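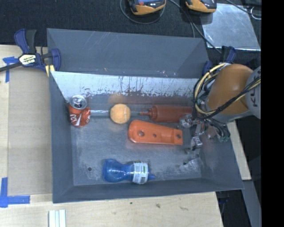

Peregrinação a pé em maio – o que fazer se alguém se sente mal no meio da multidão?

Špela Dimitrov
2025-03-06

Boa tarde a todos. Vou com a minha mãe (71 anos, tensão alta, teimosa) e um grupo da paróquia, somos 12. Partimos a pé, três dias, e chegamos ao santuário na véspera à tarde, mesmo na altura da procissão das velas. No ano passado uma senhora do nosso grupo desmaiou no recinto e foi uma confusão, ninguém sabia para onde ir, o telemóvel não tinha rede, e ficámos ali a gritar por um médico até que apareceu alguém com colete.

Queria saber: há postos de socorro dentro do recinto ou só fora? Vale a pena fazer seguro para o grupo? E se nos separarmos, como é que costumam fazer? A minha mãe não usa telemóvel, leva mas desligado "para poupar bateria".

Obrigada desde já.

Horacio Olivares

Já fui sete vezes, duas como responsável de grupo. Vou por partes e desculpem a pressa.

Postos de socorro – há dentro e há fora, mas mudam de sítio de um ano para o outro. Não confie no mapa do ano passado. Quando chegar, antes de mais nada, pergunte a um escuteiro ou a alguém da organização onde fica o mais próximo e vá lá com o grupo todo. Ir mesmo, a pé, não é só apontar com o dedo.

Multidão: fiquem nas laterais, perto de um corredor de saída. Toda a gente quer ir para a frente e depois para sair é meia hora. Com tensão alta e três dias de caminho nas pernas, nem pensar em ir para o meio.

Se alguém cair, uma pessoa fica, duas vão buscar ajuda por caminhos diferentes, os outros abrem espaço. Liguem 112 na mesma, mesmo com pouca rede às vezes passa. Combinem isto ANTES.

Ponto de encontro: escolham dois. Um dentro e outro fora, o de fora para quando fecham passagens. Nós marcamos sempre hora certa, à hora em ponto quem se perdeu vai lá ter. Para a sua mãe, um papel ao pescoço com nome, medicação, o seu número e o nome da pensão. Ela vai refilar. A minha tia refilou e no ano seguinte pediu ela.

E a medicação vai na mochila dela, não na carrinha de apoio. A nossa carrinha em fevereiro ficou presa num corte de estrada e chegou quatro horas depois de nós.

Judit Rácz

Sobre o seguro: o nosso grupo fez um de acidentes pessoais pela Flotance, só para os dias da caminhada, ficou em cerca de 337 euros para todos (éramos mais do que vocês). Não precisámos, por isso não sei dizer se pagam bem. Leia a parte da idade, havia lá um limite para os mais velhos e tivemos de pedir por escrito que incluíssem o meu sogro. Peçam tambem na diocese, às vezes a paróquia já tem qualquer coisa e ninguém avisa.

Bence Orbán

levem água e um banquinho dos de dobrar. o resto Deus providencia

Špela Dimitrov

Obrigada Horacio e Judit, vou levar isto impresso à reunião. O banquinho já está comprado, Bence.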